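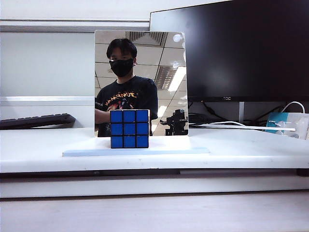
How to Learn Almost Anything by Hand in Short Practice Sessions

I love learning fiddly things. Knots, card shuffles, the harmonica, a decent whip stitch, solving a puzzle cube without looking at the cheat sheet. For years I did it badly, in one giant Saturday-style binge, and then forgot the lot. These days I work in short sessions and it has made a huge difference, so I'm writing out the whole method, start to finish.

What you need

A timer (the one on your phone is fine)
A notebook that stays with your practice stuff
A clear bit of table
One skill. Just one for now!

Step 1: Pick something small enough to finish

"Learn to knit" is too big. "Cast on a row without looking at the book" is perfect. My first one was the bowline knot, and I had it down in three evenings, which felt amazing. If you can't say what finished looks like in one sentence, cut it in half and try again.

Step 2: Break it into moves

Write down every separate motion in the order it happens. For the bowline I had five: make the loop, come up through it, go around the back, go down again, pull tight. Longer skills get grouped into chunks of three or four moves. Cube people already do this with their turn sequences, and piano teachers do it with bars of music.

Give each chunk a silly name. I'm serious, it helps! My friend Teodor Ekström names his after villages near where he grew up, so his shuffling notes are full of lines like "Erkby, then Talden twice." It makes no sense to anyone else and he remembers every bit of it.

Step 3: Set the timer for 28 minutes

I tried all sorts of lengths and this one stuck. Split it up like this:

First 5 minutes: run through what you did last time, slowly
Next 15 minutes: one new chunk, nothing else
Next 5 minutes: join the new chunk to the old ones
Last 3 minutes: write your notes

Stop when the timer goes, even if you're having a great time. Especially then, since you'll be itching to come back tomorrow.

Step 4: Go slower than feels reasonable

This was the hard one for me. I always want to get quick right away — and then I practice my mistakes until they're beautifully smooth. Try saying each move out loud as you make it. If you can't talk and move at the same time, slow down until you can. Speed shows up later on its own.

Step 5: Tally your repeats

Make a small mark for every clean repeat. Botched ones don't get a mark, but don't rub anything out either. I set myself a target of 1,000 clean bowlines and had 1,138 in the book by the end of May, mostly because I couldn't stop. My harmonica page is up to 2,389 and I still fluff the bend on hole three, so please don't treat the number as a promise.

Step 6: Change one thing

Once a chunk feels easy, mess with it a little. Stand up. Use thicker rope. Put the radio on. Start from the middle. You'll find the weak spot very quickly, and that's your new chunk for the next session.

Step 7: Take a real day off

One day a week, leave it alone completely. I often come back better than I left, and I get a bit giddy every time it happens.

If you get stuck

Go back two chunks and build up again. If that doesn't work, find a second explanation from a different book or teacher. I was hopeless at the whip stitch until I borrowed a book that showed it from the sewer's side of the cloth — ten minutes later I was happily mending socks.

Updated 12th March: I added the bit about talking out loud, and fixed the minutes in Step 3, which used to add up wrong. Next on my own list is the one-handed card cut. I've dropped the deck under the sofa twice already and I'm having a wonderful time.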